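Dorevine river path, which end to start from?

Print | E-mail this thread
Reading time: 2 min

mapleheel
Posted Jul 26, 2026
We have one free day near Dorevine and want to walk the river path to Rokitz. The map at the visitor center says 6 miles but gives no hint about which direction is better. My father is coming and his knees don't like long downhills. Is there food on the way?

Quentin Guillot
Start in Rokitz. The climb is all in the first mile, on wide steps, and after that you follow the water down on a grade you will hardly feel. There is a bakery by the old lock with tables outside. It closes at two.

tern_and_back
I'd go the other way. If you start in Rokitz you get the sun in your face all afternoon, and the Dorevine end is the dull end. You walk past the storage yards and the back of the shopping strip for the last half hour. Better to get that done while you're fresh.
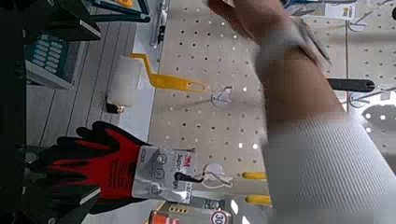

Also, the bus back from Rokitz runs until 8. The last one from Dorevine leaves a lot earlier and fills up. We missed it in February and paid for a cab.

Quentin Guillot
The steps are the reason I said Rokitz. Going your way he has to come down them at the end of the day, and he said knees.

tern_and_back
Fair point. I forgot they were that steep. There is a ramp behind the church, but it adds a good bit of distance and the surface is rough.

Hưng Ngô
The ramp was repaved last year and it's fine now. My mother uses it with a cane. I'd still start at Rokitz for the bakery. Olunell, the village in the middle, has a cafe too, but it was shut both times I passed.

lowgear
The Olunell cafe is open again, with new owners. Soup and sandwiches, cash only. I don't agree that the Dorevine end is dull, by the way. The herons are all down there.

mapleheel
Thanks, all. Is parking in Rokitz hard to find? We could skip the bus one way.

Hưng Ngô
The lot by the station holds nearly 1,000 cars and I've never seen it full. Don't use the small one at the bridge. It's permit only and they do ticket.

tern_and_back
Except on the market weekend. Then the station lot is full by ten and you end up on the Rotich road with a long walk in.

mapleheel
No market when we're there, I checked. Rokitz start it is, and we'll try the soup in Olunell.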